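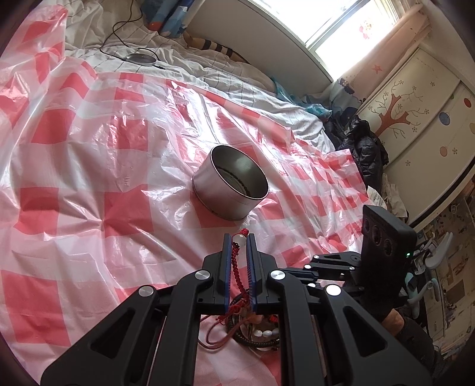
Red braided cord with a single whitish bead, and the tin behind it.

How to sort a tangle of bracelets into a tin

If you keep your bracelets in one drawer or bag, they end up in one knot. Mine were in a shoebox until December, and by then the cords had worked their way through everything else. This is how I sort them now. It takes me 26 minutes when the pile is bad.

What you need

A table with a plastic cloth on it
An empty tin with no lid
A shallow dish
A blunt needle or a toothpick
A soft dry cloth

Check the rim of the tin before you use it. If it feels sharp anywhere, run fine sandpaper over it and wipe out the dust. Any clean food can will do. I have used one from Zeldale peaches and it was fine after a wash.

Step 1. Spread the pile
Put everything in the middle of the table and press it flat with your palm. Don't pull on anything yet. Look for the pieces that are only lying on top and set those aside.

Step 2. Take out the cords first
Thin cord is what holds a tangle together. Find a knot or a bead at the end of one cord and lift it straight up, slowly. If it comes, keep going. If it catches, put it down and try the other end. Use the toothpick to open tight loops. A tug usually makes them smaller.

Step 3. Free the stretch bracelets
Beads on elastic should be slid out sideways, flat on the table. Lifting them by one bead stretches the elastic. Watch for small bracelets sitting inside bigger ones.

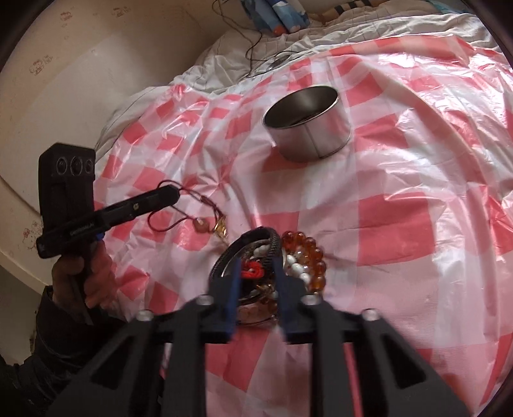
White oval beads inside the amber-colored ones. The tin stays within reach.

Step 4. Check each piece
Look at the knots and the ends of the cord. Anything frayed goes in the dish for mending. Loose beads go in the dish too.

Step 5. Fill the tin
Thick bands go in first, around the wall of the tin. Beaded bracelets go inside those. Coil each cord around two fingers and lay it on top, knot facing up, so you can pick it out later.

A soup-size tin holds 17 of my bracelets without packing them down. If you have more, start a second tin for cords only.

Cleaning
Wipe beads with the dry cloth. Keep braided cord away from water if you don't know whether the dye runs. Red is the worst for this.

Last updated February 17, 2024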